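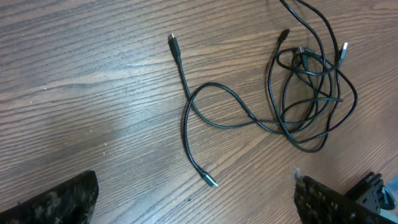
*Raltstead, September 9, 2023*

**Household Repair and Upkeep, Session 7: Sorting and storing cables**
Instructor: Rin Uchida

Bring this sheet back next week with the table at the end filled in. The reading is chapter four of the course binder, up to the part on extension cords. Skip the part on coax.

## 1. Terms used in this session

- **Connector housing** – the molded part you hold when you plug in or unplug. Always pull here.
- **Shell** – the metal part around the contacts. On a full-size USB plug it is rectangular and easy to find in a pile.
- **Jacket** – the outer covering of the cable.
- **Strain relief** – the short flexible sleeve where the jacket meets the housing. Not every cable has one.
- **Free end** – a connector with nothing lying over it. You need one of these to start.

Cables of the same color are harder to sort. With a black tangle, the metal ends are your best landmarks. Look for those before you try to follow the jacket.

## 2. Undoing a tangle

1. Unplug everything at both ends. Do not work on a tangle that is connected to a charger.
2. Lay the pile on a table with space on at least one side. Spread it with flat hands.
3. Find a free end. If there are several, take the one nearest the outside.
4. Follow that cable back into the pile with one finger. At each crossing, check if it goes over or under.
5. Open up the loops it passes through and feed the end back through them. The small connectors go first. A full-size USB plug tends to catch, so leave those until the pile is looser.
6. When a cable comes out, move it well away from the rest before starting the next one.

A single crossing in a loose cable is not a knot. It will fall out when you pick up one end. Several of you spent a long time on these in the last session.

If a loop gets small and hard, stop pulling. Push slack into it from both sides until you can see through it. Uthai Thaweesak uses the blunt end of a crochet hook for this, and there are two in the supply drawer.

## 3. Checking

Go over each cable before it is put away. Run it slowly between finger and thumb, end to end.

- Splits or flat spots in the jacket: discard.
- Housing loose or coming apart: discard.
- Bent shell: discard. Do not straighten it with pliers.
- Dust in the connector: brush out dry.
- Stiff curl from storage: hang over a rail overnight and look again.

Discarded cables go in the electronics bin by the Tapsell Street door, never in the regular trash.

## 4. Coiling

Short charging cables can be coiled around the fingers. Keep the coil loose, with no sharp bend next to the housing. For anything longer, use the over-under method from session five.

Close the coil with a hook-and-loop strip. Plastic zip ties are fine for a cable that stays where it is, but they have to be cut off each time and people tighten them too much. Trim the tail flush, or the cut end will scratch.

## 5. Fixed runs

A cable that stays in place has two kinds of section. Where it follows something rigid, clip it down. Where it has to bend or move, leave a loop and do not clip the loop. 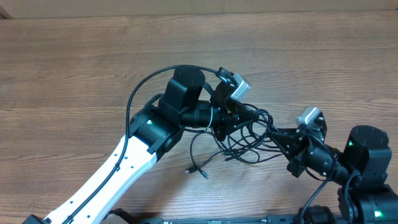
*Fig. 2. Thin black cable clipped along a straight section (left), then a wide loop with no clips.*

Size the loop by moving the part through its full travel before you place the last clip. The cable should never go tight. The same rule works for a desk lamp, a monitor arm or a drawer with a charger in it.

Where a cable leaves its support and crosses a table, keep it near one side if you can. Let it lie in a gentle curve.

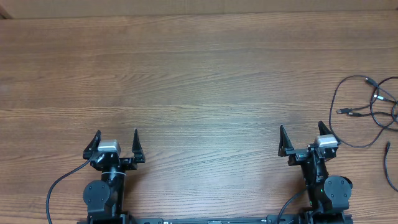
*Fig. 3. Cable curving down and to the left across the wood (lower left).*

## 6. For next week

Sort one drawer or box at home. Record:

| | Number |
|---|---|
| Cables found | |
| Kept | |
| Discarded | |
| Could not identify | |

Bring the ones you could not identify in a bag with your name on it. Labels and strips are in cabinet 74. Please sign for what you take.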